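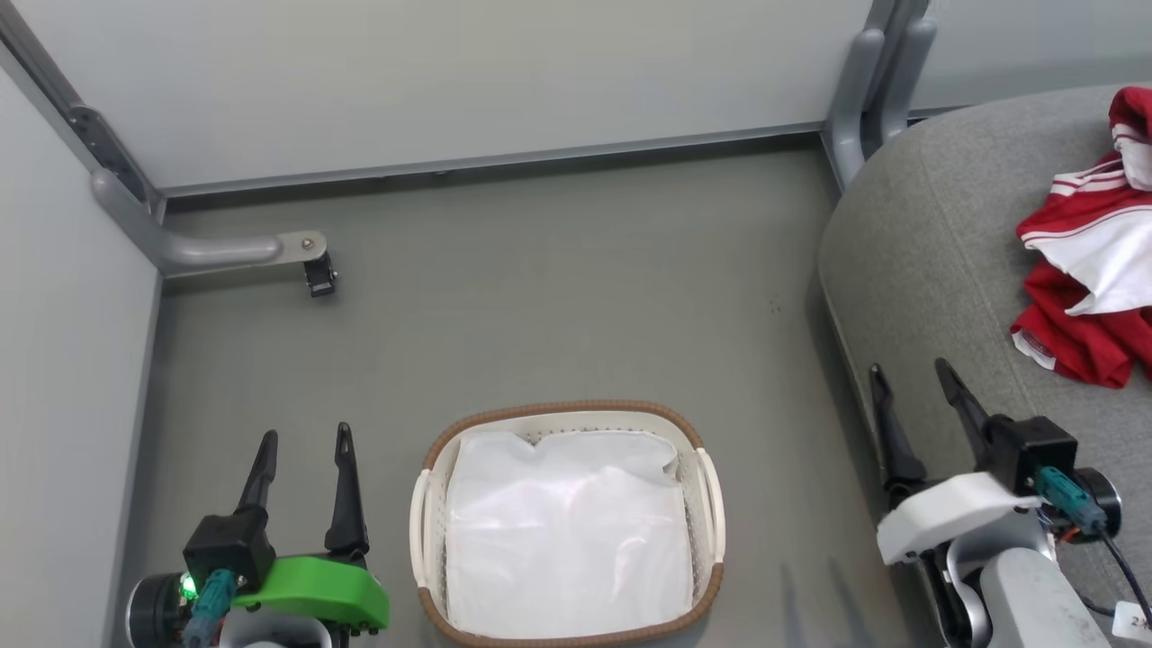

Entretenir une cellule à deux bras : la méthode de Fletden

À Fletden, la cellule de manipulation textile occupe un angle aux parois gris pâle. Un panier doublé, une assise rembourrée, deux bras, deux pinces : l'inventaire tient en une ligne du registre. La tâche confiée à la machine, transférer des vêtements entre l'assise et le panier, paraît modeste. Elle exige pourtant une discipline d'entretien que le service technique de Grorkunell a mis deux ans à formaliser, et dont la dernière révision est entrée en vigueur en octobre.

Le document de référence, désigné en interne sous le nom de procédure Flokermont, compte 24 pages. Il ne traite ni de l'apprentissage des gestes ni de la planification des mouvements, qui relèvent d'une autre équipe. Son objet est circonscrit : l'état mécanique et électrique dans lequel la cellule doit se trouver avant toute mise en mouvement, et les conditions dans lesquelles une pièce est resserrée, remplacée ou mise au rebut.

La ronde du matin

La ronde commence hors tension. Le technicien de service passe la main sur les deux bras, depuis la base jusqu'au poignet, et vérifie l'absence de jeu à chaque articulation. Viennent ensuite les supports des pinces, vert vif à gauche, blanc à droite. Toute amorce de fissure autour d'une vis entraîne le remplacement immédiat du support. Le serrage s'effectue au tournevis dynamométrique, jamais à la visseuse.

Les connecteurs bleu-vert font l'objet d'un contrôle distinct. Le câble doit conserver une boucle libre à la sortie du poignet et ne jamais être tendu lorsque le bras atteint son point le plus éloigné. La procédure interdit de le brider au plus court, pratique qui avait provoqué plusieurs coupures de communication durant la première année d'exploitation. Le technicien rétablit alors l'alimentation, attend le témoin vert et consigne l'heure.

Suit le contrôle des doigts. Fermés à vide, ils doivent se rejoindre sur toute la hauteur utile ; un écart à la pointe signale une usure ou un montage de travers. Les résidus de fibres sont retirés à la brosse souple, puis au chiffon sec. Les solvants sont proscrits.

Le panier, pièce de la machine

La procédure considère le panier comme un élément de la cellule, au même titre qu'un bridage ou qu'un gabarit. Sa position est vérifiée à chaque prise de poste, les deux poignées tournées vers la gauche et la droite. La doublure demande une attention particulière : lorsqu'elle remonte au-dessus du bord tressé, un doigt peut la saisir en même temps que le vêtement. Elle est donc rabattue à la main avant chaque série, puis contrôlée à l'issue de celle-ci.

Les essais de réception comportent 100 transferts, répartis sur deux demi-journées. Les vêtements retenus sont volontairement de formes et d'épaisseurs différentes, et certains portent de grands lettrages. Une manche ou un pan qui déborde du panier n'est pas compté comme un échec, mais donne lieu à une annotation, car un tissu resté contre le support de la pince peut gêner la course suivante. 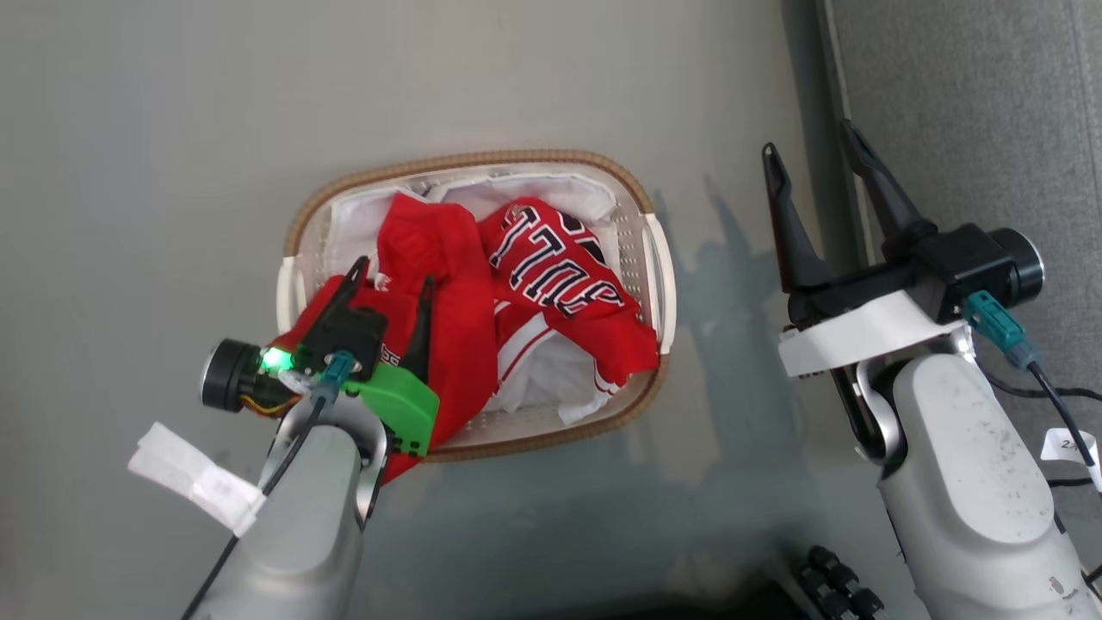
Pour Seo-ah Bae, cette annotation est la partie la plus utile du registre. Elle soutient que les pannes franches sont rares et vite réparées, tandis que les petites gênes répétées usent la transmission pendant des semaines avant que quiconque ouvre un ticket. Elle a demandé que le débordement soit noté côté gauche et côté droit séparément, ce que la révision d'octobre a retenu.

L'analyse de ces relevés a conduit à une modification concrète. Les doigts des deux pinces, autrefois remplacés ensemble, le sont désormais selon leur usure propre. Le magasin de Fletden conserve 4 jeux complets, étiquetés par côté et par date d'entrée. Un doigt déposé n'est jamais remonté sur le bras opposé, même lorsque son état le permettrait : la trace de son historique serait perdue.

L'étalonnage des caméras

Les caméras de poignet imposent leurs propres contraintes. Placées au plus près du tissu, elles reçoivent des fibres et subissent les chocs légers de la manipulation. L'objectif est nettoyé à la poire soufflante, puis une mire est présentée à distance fixe. Si l'image de contrôle s'écarte de la référence, le technicien desserre la fixation, réaligne le boîtier et recommence l'ensemble de la vérification. Il est formellement exclu de compenser un défaut d'alignement par un réglage logiciel.

La dernière étape est un essai de pincement. Un textile épais est saisi, soulevé et maintenu, les deux doigts serrés l'un contre l'autre. Les étoffes bouclées à bordure contrastée conviennent bien à cet exercice : le motif rend visible le moindre glissement entre deux images successives.
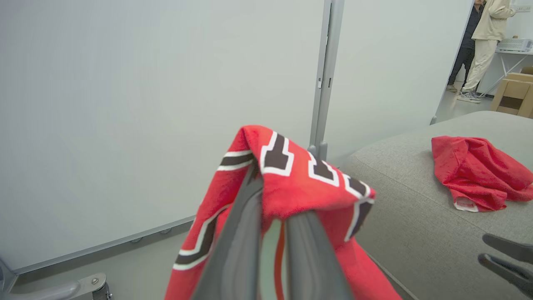

Le maintien doit durer treize secondes sans reprise d'effort. En deçà, la procédure prescrit d'examiner successivement la surface des doigts, le serrage du support et la consigne de courant du moteur, dans cet ordre. Modifier la consigne en premier est tentant, le geste ne prenant qu'un instant ; il masque cependant un défaut mécanique qui réapparaîtra sous une charge plus élevée. Toute modification de courant requiert par conséquent une double signature.

Aatos Laaksonen, responsable de la maintenance, défend cette lenteur. « Une cellule que l'on règle trop vite est une cellule que l'on règle tous les jours », rappelle-t-il aux techniciens nouvellement affectés. Leur habilitation suppose d'avoir démonté et remonté un poignet complet, câblage compris, sous le contrôle d'un titulaire.

Une seconde cellule, de configuration identique, doit être mise en service sur le site de Cho. La procédure Flokermont y sera appliquée sans adaptation pendant la période de rodage, les écarts éventuels étant examinés à son terme. Les outillages ont été commandés en double, et le registre de Cho s'ouvrira le lundi 12 février.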